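Come and teach our robots about zips (participants wanted)

Hello! I'm Savita Singhal and I run the soft goods study at Idell, up on the second floor of the Piras building in Fledwood. I'm looking for 24 people to spend a morning or an afternoon with us, guiding a two-armed robot through small fiddly jobs with bags, pouches and sports cases.

You'd sit at the controls and move the arms yourself. We record what you do, and our learning method (we call it Drirnell) tries to work out the bits that matter. In June we fed it 171 recordings, all made by people in our own team, and it managed 49 of its tries at a zip it hadn't met before. Good, but we all drive the thing the same way by now — so I want fresh hands, and preferably ones with habits I'd never think of!

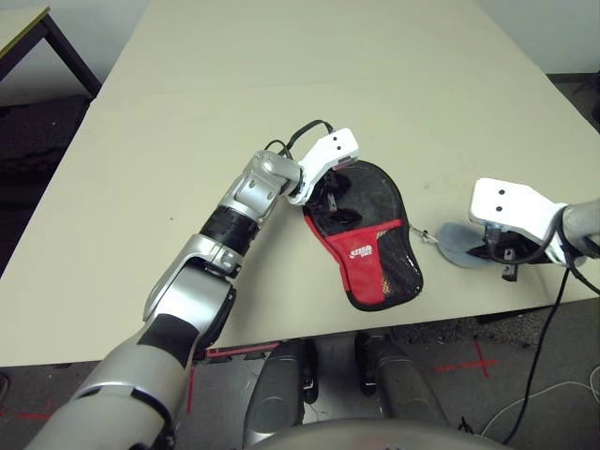

Do I need to know anything about robots?
None of that is needed. The first half hour is practice, and I'll sit next to you until you're happy to carry on alone.

What I do need is for you to be 18 or over, fine with sitting for a couple of hours (tea breaks included, I'm not a monster) and able to use both hands on the controls. Left-handers, please do get in touch, we've had hardly any. If you sew, fish, climb or spend your weekends stuffing kit into bags that are too small for it, even better.

Each session has 10 short tasks. Some will go badly and that's fine, the failed ones get used too. We keep the arm movements and the pictures from the robot's cameras, and your name is stored separately from both. 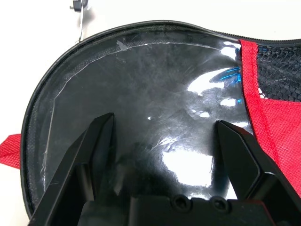 Zipped case with a clear window, from the gripper camera.

You'll get a shopping voucher and your bus fare back. To sign up, drop a note in at the Idell front desk or ring and ask for me by 26th October, and tell me whether mornings or afternoons suit you better.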